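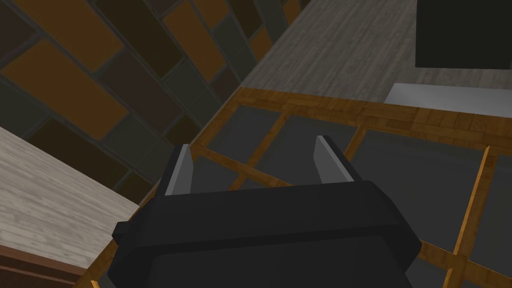 Orange-brown slats over dark gray panels.

We went to the open day of the Orkora flooring workshop in Prellovport on 23rd January. The bus from Cekby takes nearly two hours in winter, and the heating in it worked only on the left side, so we arrived quite stiff. At the gate they gave us tea and a paper badge, and we were put in a group of 14 visitors.

The first hall is for drying. The boards lie in tall stacks with thin sticks between them, and the smell is very strong, a little like bread. Our guide explained that oak which arrives in August is often not used before the next spring. I did not know it needs so much patience. I asked if one can make it faster with more heat, and she answered that one can, but the boards will bend.

After this we saw the cutting room, through a glass wall. It was Saturday and only one saw was running, for the visitors. It was still loud enough that we missed half of the explanation. I think she spoke about the angle of the cut, but I would not like to write something wrong.

I liked most the small room at the back, where they repair old parquet. There was a floor from the Rengifo hotel, taken up in pieces, each piece with a number in pencil on the back side. Three of the pieces had dark rings from flower pots. The rings will stay, because the hotel asked for it.

Lunch was soup and rye bread in the canteen, 7 for adults and free for children. The soup was good – the line was long. If you go next year, eat before the second tour starts.

In the shop they sell bags of offcuts for small hobby work. I bought one bag, and it was heavier than I expected on the way back to the bus. I want to make a tray from it.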